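The Stultevura

I found out I was a finalist while standing in line at the pharmacy, which is a terrible place to scream. I screamed anyway. The woman in front of me dropped her cough drops and I bought her new ones, so my first act as a celebrated blogger cost me money. It set the tone.

The Stultevura is a blog prize. I had never heard of it, and neither had anybody I called that afternoon (I called everybody). The email said Best Domestic Musings, Small Readership. I have 139 subscribers. One of them is my dentist and one is me, from the old address, checking that the thing goes out.

Here's how it works. You get nominated, you answer nine questions about yourself, and then you tag other blogs so they have to do it too, kind of like a cold. After that people vote. The other finalist in my category was Lokis, who writes under just that, one name, like a perfume. Lokis posts every morning. Lokis once wrote a whole essay on drawer liners and I cried at the end of it, so you can see what I was up against.

I wanted to hate Lokis and started a post to that effect. It was called Some Thoughts on Drawer Liners and it was mean and pretty funny, and I left it in drafts and went to bed feeling like a genius.

You know where this is going. My blog lives on Tenano, and Tenano has a button that says Save and right next to it, same size, same friendly green, a button that says Send. At breakfast I had 81 comments. I have never had 81 of anything!

I took it down, of course. Then I put it back up, because taking it down looked worse, and then I took it down again and wrote an apology that was longer than the insult. My sister read it over the phone and told me it had a nice rhythm but that I'd mentioned my own nomination four times. So I cut it to two. I wrote to Lokis privately too, and got back one line: "The part about the lavender paper was fair."

Well, now I really couldn't hate Lokis.

The voting closed in August while I was at the Szekeres place by the lake, where the only signal is at the end of the dock. I stood out there in my robe holding my phone over my head. When the page finally loaded it had the winner's name, a little gold ribbon, and a typo in "Domestic." I read it twice. I walked back up and ate cold noodles out of the pot and started, right there at the table, on my acceptance speech for second place, which is not a thing they ask for.

I posted it that night, all six paragraphs.

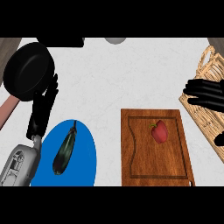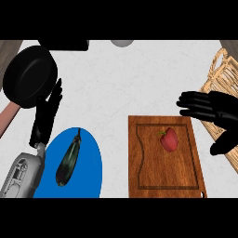
Ákos Győri was first in the comments, before I'd even closed the laptop. Congratulations on second out of two, he wrote, and would I please bring back the drawer liner post, he'd only gotten as far as the lavender paper when it disappeared.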